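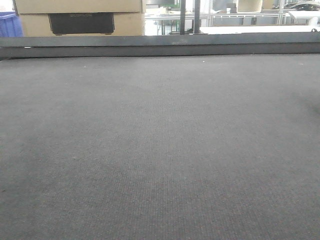 May, 7.40 am. Madder again, Merkis yarn, third go at the muted red for the Oltoma blankets. Last batch came out brick, flat brick, all the way through. What I'm after is a fleck: grey ground with the colour broken up in it, the way the grey cloth has those reddish-brown and darker bits through the weave and still looks plain grey further back. So dye a small lot strong and blend it in at carding, don't overdye the spun yarn. Should've thought of that in autumn.

Scour: Wutaline, half the usual dose. Fleece still a bit greasy at the tips so gave it a second soak. Rinse water clear enough. Alum in, cream of tartar in, left to sit while I did the ordering.

Dyebath: 300 g Goossens madder, ground, soaked overnight in rainwater from the tank. Tap water here throws it orange, don't care what the book says. Fleece in cold. Brought up slow, 4 hours all up incl. holding. Meant to keep it under 70 and got distracted by the phone, found it sitting on 88. Brown creeping in already at that point. Pulled the lid and dropped the burner.

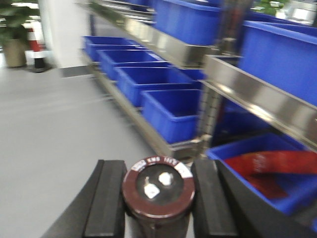

Colour at lunch: deeper than last time, some brown in it, maybe not a bad thing for a fleck. Squeezed a lock out on white paper, reads rust when wet. Expect it to lighten heaps. Cut a bit off for the lightfastness card, half under foil, north window. Label the card THIS time.

Iron dip on a handful, quick in and out. Went aubergine. Handle gone harsh, brittle almost. Could do for the darker bits but only a pinch.

Carding ratios to try tomorow: 1 part red to 20 grey, 1 to 12, 1 to 8. Two passes on the drum, no more, or it all goes to mush and you lose the fleck. Weigh before and after, last time I didnt.

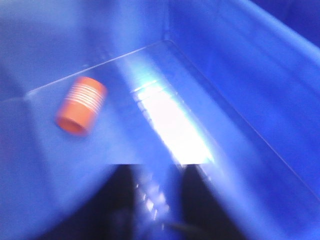
Was told at smoko that I'm rinsing too early, that the fleece should cool right down in the bath and stay there overnight, and that most of my bleeding trouble comes from hauling it out hot. Fair enough. Left half the lot in the pot, lid on, other half rinsed and on the rack as usual. Will felt up 3 swatches from each and wash them with white cotton.

Need: more alum, pH strips, new thermometer with an alarm on it. Bucket by the door is the iron one, do not use for scouring.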